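News from the Bench: the gripper build, six weeks on

Those of you who come by the Tirine workshop in the evenings will have noticed that the back corner has slowly been taken over by cables, clips and a good many small black plastic parts. I promised in January that I would write something up once there was a pair of hand-held grippers worth writing about, and it has taken me until now to keep that promise, partly because I rebuilt the fingers more often than I care to admit. Anyway, we have a working pair, one for each hand, and I would like to tell you how they came together, in case any of you feel like building a set at home.

The plan was simple enough on paper. You hold a gripper the way you'd hold a cordless drill, you squeeze, the fingers close, and a camera keeps a record of how you did the job. Later on, that record can be used to teach an arm to do the same thing. We call ours the Kohlhase, after the street the workshop used to be on, and the design has been through seven versions, the first couple of which I'd rather you didn't ask to see.

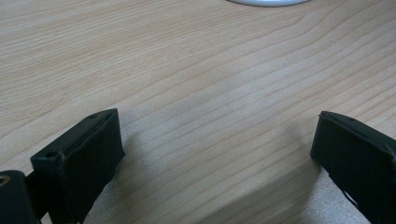
Most of my trouble was with the linkage. For the longest time the two sides would not close evenly, and one would arrive at the middle while the other was still thinking it over. I filed, I shimmed, I printed the same bracket over and over in slightly different sizes, and in the end the fault was a pivot hole that I had drilled a hair off center on the very first evening. So if you do build one, please drill your pivots on the press and let the hand drill stay in its box. I also went over to threaded inserts after stripping the plastic on two handles in one weekend, and I wish I'd bought the bag of inserts at the start.

The bill for the pair, with everything in it down to the last packet of screws, came to 996 dollars. I know that is a lot for something you squeeze with your hand! A good part of it went on cameras, and quite a bit more on parts that ended up in the scrap bin, so a second pair ought to be a good deal kinder to the wallet. The parts list is in the Sondex folder on the shared drive, and I have tried to mark which things you can swap for whatever is already in your drawer. 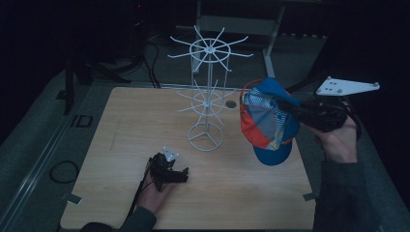

Choosing the practice jobs has turned out to be my favorite part of the whole business. Blocks and cups are fine for a first evening, but they let you get away with sloppy closing, and I wanted something that would give a little under the fingers. Hats are wonderful for this. A baseball cap has a stiff brim and a soft crown, and if you take it by the edge it may well end up hanging upside down, like the red and blue one next to the white wire rack, and then you have to think hard about which way your wrist needs to turn. The rack has its own lessons to teach as well, with all those long arms fanning out from the pole – there is always one more of them near your knuckles than you had planned for.

Next on the list is a lighter handle, which I have been calling the Jundalico for no reason I can defend, and after that a tidier way of running the cable along the forearm. If you would like a turn with the grippers, leave a note on the board by the door and I'll be glad to sit down with you. Bring a hat if you have one to spare, the floppier the better.

Tirine Workshop Newsletter | October 2022 | Contact us | © Tirine Workshop | Back to top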